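4. Crease Retention in Folded Garments

4.1 Storage conditions

The preceding section dealt with garments stored on hangers. We now turn to garments stored folded, in drawers, on open shelves, and in stacks on beds or chairs. The last group was not part of the original plan. It was added after the first home visits in July, when it became clear that a good share of the clothing in daily use never reached a drawer between wearings.

The folded sample consisted of 195 garments from 19 households in the Flonwood district. Households were recruited through the Bumel laundry survey (Section 2) and kept their usual washing and drying habits. They were asked only to leave the marked garments in place for the storage period and to note any move in the log sheet. Garments that were worn, refolded, or moved to another stack during the period were dropped from the main analysis and are treated separately in 4.4.

Three support surfaces were distinguished: hard (wood, metal, or plastic shelf), lined (drawer with paper or felt), and soft (bedding, upholstery, or other fabric; see Figure 4). For each garment we recorded the fiber content given on the care label, the number of folds, the position in the stack, and the number of garments above it. Where the label had been removed or could no longer be read, fiber content was entered as unknown. No attempt was made to identify fibers by burning or by microscope.

4.2 Measurement

Crease depth was read with the profile gauge described in Section 3. The gauge was set across the fold line at right angles, and readings were taken at both ends and at the midpoint of each fold. A garment folded twice therefore gave six readings per visit. Readings within a finger's width of a seam, pocket, or printed area were left out. Seams resist bending and pull the profile flat on one side, and an early trial at the Igwe laboratory showed that two operators could not agree on where the crease began in such areas.

The schedule allowed for 3000 readings. After removal of seam readings, missed visits, and one batch for which the gauge had not been zeroed, 2665 remained. The lost batch affected two households with mostly cotton knitwear, and cotton knits are for this reason slightly underrepresented in the hard-surface group.

All readings were taken by Châu Vương and Sơn Phùng, who exchanged households halfway through the period. Operator was entered as a fixed term in the model. Its effect was small and did not change sign between surfaces.

Room humidity was logged in each home with an Irnero sensor placed at the height of the stack. Four sensors were moved by residents. The affected values were replaced by the mean of the remaining days for the same room.

4.3 Results

Load was the strongest single predictor of crease depth. Garments at the bottom of a stack held deeper creases than garments of the same fiber at the top, and the difference grew with the number of items above. The increase was steep for the first few items and then leveled off. Beyond a moderate stack height, adding further garments made no difference we could measure with this gauge.

Support surface had a weaker effect, and it appeared only in the lower half of the stack. Garments resting directly on a soft surface had shallower but wider creases than those on a hard shelf. The likely cause is that the fabric below gives way under the fold and lets the outer layer follow a larger radius. The lined group fell between the other two. Paper and felt linings could not be separated with the present sample.

Fiber content acted much as earlier work on woven fabrics would lead one to expect. Linen and cotton wovens held the deepest creases, polyester blends the shallowest. Wool showed the largest spread between garments, part of which is explained by weight of cloth. Garments with unknown fiber content were spread across the full range and were kept in the model as their own class.

Humidity entered the model with a positive sign but with a wide interval. Most of the homes were heated in a similar way and the range of values was narrow. We do not consider the present data suited to a statement about damp storage.

4.4 Garments moved during the period

Moved garments were more common on soft surfaces than on shelves or in drawers. Stacks on beds were shifted for sleeping and put back later, sometimes in a different order. Log sheets for these stacks are incomplete. In several cases a second crease was found a short distance from the first and running nearly parallel to it, which points to refolding along a slightly different line. Such double creases were measured as two folds.

When moved garments are included, the effect of load is reduced and the effect of surface is no longer distinguishable from zero. We report both versions of the model in Appendix B. Readers who want an estimate for ordinary household use may prefer the version with moved garments included; the version without them is closer to the conditions of the shelf tests in Section 3.

4.5 Limits

Fold geometry was left to the residents. Sleeves were turned in before the first fold in some homes and after it in others, and the number of fabric layers at the fold line differs accordingly. Layer count was estimated by eye and should be treated with care. Thiện Vũ and Cúc Phan are preparing a fixed-fold series in which each garment type is folded to one pattern.

Comments (3)

Tuấn Phan
Was the gauge foot the same width for knits and wovens? On a soft jersey the narrow foot sinks in and reads deep.

Cúc Phan
Same foot throughout, the wide one. It is in Section 3 but easy to miss, it is in the table note.

R. 18th December
The link to Appendix B opens Appendix A for me.
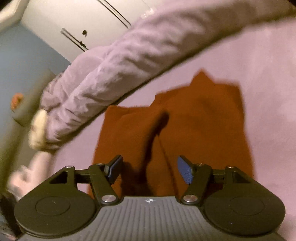
Textile Care and Storage Group, Department of Household Materials

Figure 4. Folded rust-orange garment on a pale pink-lilac fabric surface (support class: soft).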